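Plodden Bakehouse, Cella unit
Kitchen safety checklist, with inspector's comments
Completed by Kazue Shibata, 4 May 2026

1. Dry store: flour bins lidded and labeled
Partly. Lids on, labels on, but two labels give a fill date in January and the flour under them is plainly newer. A label that gets left on when the bin is refilled tells me nothing. Write a new one at each fill.

2. Allergen separation
Pass, with doubts. Nut flours are on the bottom shelf, as the plan says. The scoop chart says each bin has its own scoop. I found 11 scoops for 14 bins. Somebody is sharing.

3. Wirico oven, thermostat check
Set to 180 C, my probe read 14 degrees low after a full preheat. I was told the oven "has always run a bit cool" and that the bakers allow for it. Maybe they do. The new hire on the morning shift didn't know about it when I asked. Get it calibrated and send me the slip.

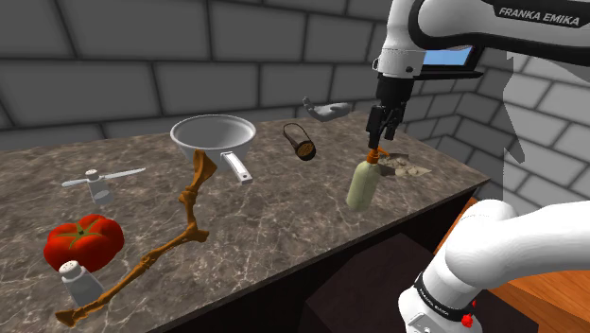

The door seal on the same oven is cracked at the lower hinge side. It was listed as "on order" at the last visit too. I'd like to see the order.

4. Mixer guard and stop button
Pass. Guard drops into place and the bowl won't turn with it raised. I tried it three times.

5. Eggs and dairy
Fridge was at a good temperature when I opened it. The log, however, shows the same reading, in the same pen, for every morning of the past two weeks. I don't believe it. A real fridge wanders a little. Read the dial, then write.

6. Leaveners and small ingredients
Baking soda and baking powder are now in separate tubs, which is progress. Cream of tartar is in an old jam jar with no name on it. It took two people to agree on what it was, and one of them tasted it to find out. Please don't.
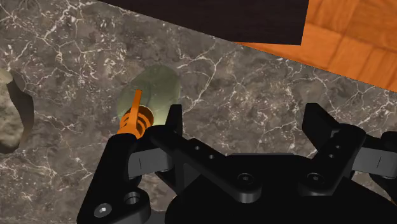
7. Work surfaces
The supervisor, Lei, says the counters are cleaned between batches and the sheet is signed to match. Fine, but a signature isn't a clean counter. Where the top is a dark gray marble with white veins and paler blotches, a dusting of flour or a dried smear of glaze can pass for part of the pattern, so looking it over from the doorway won't do. Wipe with a damp white cloth and look at the cloth. Lemon juice and vinegar should come off right away, as acid etches marble and the rough spots hold dirt.

8. Cleaning products away from food
Fail. Sanitizer spray was on the shelf over the proofing racks. It was moved while I stood there, and I expect it will move back. Put up a hook or a cupboard by the sink so it has somewhere to live.

9. Burns and first aid
Kit present, burn dressings out of date. Oven mitts worn through at the thumb on two pairs. Throw them out, don't put them back in the drawer.

10. Floors and exits
Back door clear today. Drain cover by the sink still rocks underfoot.

Result: open items are 1, 2, 3, 5, 6, 8, 9 and 10. Photos of repairs are welcome but I will still want to see items 3 and 8 in person.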